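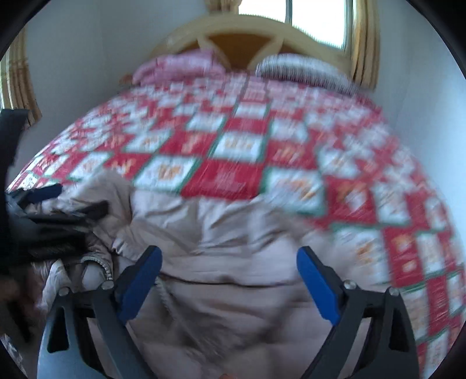
2024-04-03 Down loss through quilted shell fabric, second round

Continuing from the first round, where the shell samples leaked fill at the stitch lines and I could not tell needle damage from fabric porosity. Plan for this round: same fabric, same fill, change the needle and the thread only, then wash half of the pillows before tumbling.

Fabric is the Padex nylon, calendered on one side. Fill is duck down from the bag opened in August, kept sealed since. The label on the bag gives fill power 674, which I have not checked and am not going to rely on. Thread A is the corespun poly we always use. Thread B is the Coltora bonded, slightly thicker, stiffer off the spool.

Sample pillows

Cut square, calendered side in. Two quilting lines across each, straight, no corners. Edges closed with a double fold and then taped on the outside so that only the quilting lines can leak. In the first round the edges were not taped, and I now think a good part of what we collected came out at the corners. Treat the first round numbers as upper limits and do not put them in the same table as these.

Fill by weight, 20 g per pillow. The static was bad. Put the scoop and the funnel on the grounded mat first, otherwise a visible amount stays on the funnel wall and the weight is wrong by more than the thing being measured.

Needles

Fine microtex for set 1, standard universal for set 2. The universal needle makes a hole that stays open after the thread is in. Under the loupe with the lamp behind the fabric there is a bright spot beside nearly every stitch. With the microtex and thread A there are few spots. Microtex with thread B is hard to judge, the thread fills the hole but the fabric puckers along the line and the pucker hides part of it.

Stitch length was meant to be the same for all. It was not. The bonded thread drags and the feed came up short, so set 1B has more holes per line than 1A. Correct for this or sew them again. I would rather sew them again.

Tumbling

Used the Udora drum with the rubber plugs in, each pillow in its own plastic bag. Counter stopped at 3,601 turns, one past the setting, as it always does. Opened the bags over black card and picked up the fibers with tape.

Unwashed pillows:
1A: next to nothing, a few single filaments, no whole clusters.
1B: similar to 1A, slightly more along the line nearest the seam.
2A: clear leakage at both lines, with clusters standing half out of the holes.
2B: less than 2A. The thicker thread helps with the bad needle.

Washed pillows:
1A: slightly more than unwashed, still low.
1B: same as unwashed as far as I can tell.
2A: less than unwashed. Did not expect this. Possibly the loose material came out in the wash water and there was less left near the holes. I did not filter the wash water, so no way to know now. Filter it next time.
2B: bag had a split along the bottom, result thrown out.

Drying took two full cycles at low heat. After the first cycle the fill was still clumped in the middle channel and the pillows were over their starting weight. Weigh before tumbling, every time, and do not go by feel.

Notes on method

The tape pickup is weak. Tape plus fibers minus tape is a small difference between two large numbers, and our balance drifts when the vent is running. Turned the vent off for the last four weighings and the reading settled. The earlier ones should be taken as ranking only.

Chrysikopoulos sent a swatch of a heavier downproof cotton with the invoice. Not tested, it is in the drawer with the zipper tapes. It would need a different needle and would not compare with any of this.

Pulling a filament through from the outside makes it worse, the rest of the cluster follows and the hole opens. Push it back from the inside by pinching the fabric behind it. Same on finished garments.

To do

Sew 1B again with the stitch length set on scrap first.
Repeat 2A and 2B washed, filter the water, double bag.
Look at the calendered face after washing, with the backlight. There was a dull patch on one of the 1A pillows where it folded in the drum.
Order microtex needles, there is one left in the packet and it has a burr.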